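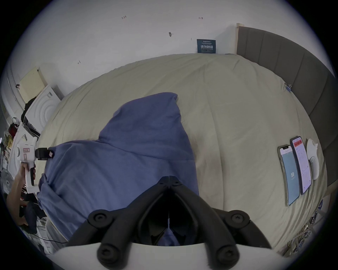 Filed under: Handling notes / Cloth on beds / Good practice

2022-09-24, by the Clarkaneo upkeep desk

# Clarkaneo: house rules for two-handed cloth work

Hello, and thank you for opening the README before the data folder. Clarkaneo is a collection of short recordings in which a person handles a garment on a made bed with a pair of hand-held grippers, one for each hand. It was put together at Lindcombe, with a second site at Balen, and it is meant for people who are teaching robots to deal with laundry. This file says what the rules were, how firmly we held to them, and what we would like you to do if you record anything of your own and want to add it.

We have tried to write it in plain words. Several of the people who record for us came to the work with no background in robotics at all, and the earlier version of this page was hard going for them. If something still reads badly, do write to us, because a rule that has to be read three times generally gets skipped on the second.

## What is in the collection

The first release has 300 episodes. Each one has the video from both grippers, the opening width of the fingers over time, the tracked path of each hand, and a short text note typed in by the person recording. Garments are everyday things such as shirts, towels and pillowcases. The usual jobs are spreading, straightening a sleeve, folding in half, and moving a garment from one side of the bed to the other.

Episodes are stored one to a folder. Please don't rename the folders when you copy them, as the index file looks them up by name and is not at all forgiving.

## Before recording

- Make the bed, but leave the duvet as it falls. Ordinary creases are welcome and we would much prefer them to a surface that has been smoothed flat for the occasion.
- Open and close each gripper fully a few times and check that the fingers meet at the tips. Look over the screw caps at the joints while you are at it. A loose one shows up in the width readings long before you can feel it in the hand.
- Wipe both lenses with a dry cloth.
- Run any cable behind you or down your outer side. It should never cross the garment.
- Walk the mapping loop once, slowly, taking in the wall, the headboard and the floor at the foot of the bed.

A word about that loop, which people tend to rush. The tracking needs fixed features to hold on to, and a plain white wall gives it very little. Pencil marks, hooks, notices, anything with an edge to it will do. What matters is that whatever was on the wall for the mapping loop stays exactly where it was until the session is over. If a notice comes down halfway through, stop and map again, even if it is late in the day and everyone would like to go home.

## While recording

Begin with the garment dropped in a heap. Try not to arrange the heap. Most of us have a habit of leaving one corner sticking up where it can easily be grabbed, and a model trained on tidy heaps is rather lost when it meets a real one.

Take hold with one hand first, and let the second hand go looking for its own grip. Please don't pass the garment between the grippers in mid-air unless the episode is marked as a handover. When both hands have hold of it, draw them apart steadily and stop as soon as the cloth comes straight. 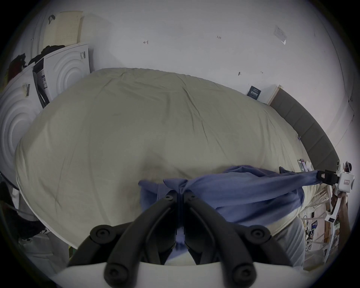
Pulling past that point is the fault we correct most often. It strains the stitching, and it also teaches a robot that a shirt may be tugged until something gives. Our rule is that the fabric between the two grips may be taut, but the seams should not be seen to open. If you can't tell, you have gone too far, so ease off and carry on from there. There is no need to throw the episode away. Put "eased" in the note and we will know what happened.

Keep your speed to something you would be happy to see a machine do beside a sleeping cat. The collection is capped at 60 seconds an episode, and hardly any job on the list needs that long.

Dropping the garment is perfectly all right. Leave the drop in, pick the thing up again from where it landed, and finish the job. We lost a fair number of useful recoveries in the early days because people stopped and began afresh, thinking they had spoiled it.

## Other people's things in view

Bedrooms are full of belongings, and we don't ask for them to be cleared out, as the clutter is part of what makes the recordings useful. We do ask for some care with anything that can be read. Turn phone screens face down or switch them off. Put letters and bank cards in a drawer. Notices and labels may stay, whatever language they are in.

Screens and papers do slip through all the same. Every episode is looked over before release, and readable personal details are blurred. If you find something we missed, send us the folder name and we will take the episode down while we sort it out, with no questions asked and no forms to fill in.

## When to stop for a rest

A hand-held gripper isn't heavy, but squeezing a trigger over and over is tiring in a way that creeps up on you. Stop after every 18 episodes and put both grippers down. Recorders under 16 are not taken on, with or without a parent present.

## Known gaps

- Sleeves are over-represented and trouser legs are badly lacking.
- The fisheye lenses bend straight edges a good deal. We supply the calibration files and have left the video as it was recorded.
- Noh, our checking script, marks a pinch as a failure when only a thin fold of cloth is held. We have corrected these by hand where we spotted them, and a fix is planned for November.
- Pale garments on pale bedding are scarce. More would be very welcome.

## Adding your own

Run Noh over your folders first and include its report, warnings and all. We don't turn people away over warnings. Tell us which rules you kept and which you had to bend, and a sentence or two on the room is always helpful. Submissions go to the Balen inbox, which is read on weekday mornings.

Contact: Clarkaneo upkeep desk, Lindcombe | © 2022 Clarkaneo | Back to top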